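# Parallel jaw vs. adaptive fingers for upright books

**junside_bench**
We have two PiPER arms on a table at Junside and are trying to settle on fingers for a book-handling task: pull one upright book out of a magazine file, put it back. Candidates are the stock parallel jaws and a set of Nyberg adaptive fingers. Same controller, same wrist camera for both.

Out of 40 attempts per set, the stock jaws dropped or missed 11 and the Nybergs dropped 2. Is that gap typical, or have I set the stock jaws up badly?

**torque_ripple**
What closing force, and are the stock jaws bare or padded? Bare plastic on a glossy cover will slide whatever you do.

**junside_bench**
Bare. Force at 66 per cent of maximum on both. Went higher once and creased a cover.

**kestrel9**
Then you are comparing pads, not grippers. Put the same silicone on both and run it again. I would expect most of the gap to vanish.

**torque_ripple**
Don't agree. The adaptive fingers also follow a book that leans. Parallel jaws touch it along one edge, and padding only helps so much with that.

**kestrel9**
Only if the wrist stays vertical. Roll the wrist to match the lean and the jaws sit flat. That is a planning fault — the gripper gets blamed for it.

**junside_bench**
The wrist does stay vertical at the moment. The Brormont controller will take a roll offset, but the camera estimate of the lean is noisy and I had left it off.

**slowloop**
Check your cable routing before you add roll. On ours the loop over the wrist pulled tight during a long reach and shifted the fingers sideways. How is yours run?

**junside_bench**
Loop over the top of the wrist, then down. One tie on the arm below the joint.

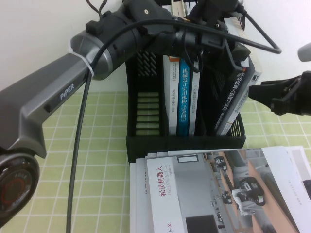

*PiPER at the magazine file, second gripper on the right.*

**slowloop**
I would add a second tie and leave more slack between the two. Then jog through the full roll range by hand, slowly, before running anything.

**kestrel9**
Agreed on the slack. Also start with the leaning dark book only. The upright ones won't tell you much about roll.

**torque_ripple**
Disagree, keep the upright ones in as a control. Stulness pads come in a thin version that should fit both sets, if you do go that way.

**junside_bench**
Thin pads ordered. Plan is pads on both, vertical wrist first, then roll on. Will post the counts for upright and leaning books separately.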